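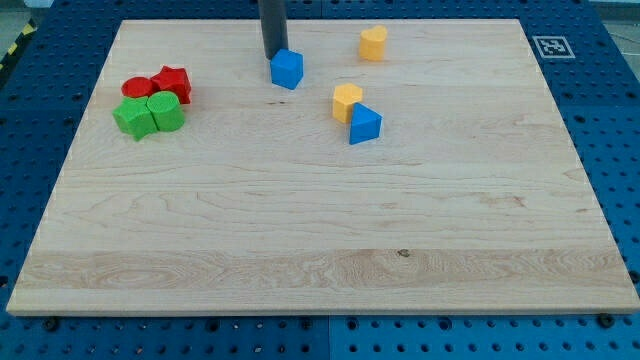 The maple board on the robot table, blocks out, rod on the blue cube.

Shop Tips > Boards & Benches > Reader Projects
By Itzel Zepeda, 5 May 2019

I've had a lot of mail about keeping a work board flat, and my best advice this year comes from a robot lab. My friend Iida Kauppinen works on a project called Roltier, which teaches an arm to push toy blocks around by watching people do it first. She needed a board, I had maple, and off I went to Heltville with it in the back of the car!

First tip: bolt the board down near the corners, and let the bolts sit a little loose in their holes. Wood moves with the seasons and a metal table doesn't. I drill my holes 2 mm oversize.

Second, go easy on the finish. I wanted to put my nice glossy oil on it (you know the one, I never shut up about it) and Iida said please don't -- shine confuses the camera. We went with a thin wipe-on coat and a rub with 300 grit. It looks plain, but the knot and those swirly pinkish streaks still show and I'm very fond of them.

Now the part I found fascinating. They collected 2,000 practice pushes, then trained the arm 3 ways. One group of pushes always began from the same neat layout. One began with the colors bunched up, like the reds and greens huddled together on the left there, and one mixed both. The mixed one did best on layouts it had never seen, and the neat one got lost as soon as a block started somewhere odd. Pirjo Seppälä, who ran the tests, told me the messy starts mattered more than adding extra pushes.

I've stolen that for teaching my nephew to use a block plane. He gets knotty scraps and crooked scraps along with the nice straight pine, and he's coming along great.

Going back in June with a spare board. Same maple, same loose bolts.

Contact us | © 2019 Gitmont Home Workshop | Back to top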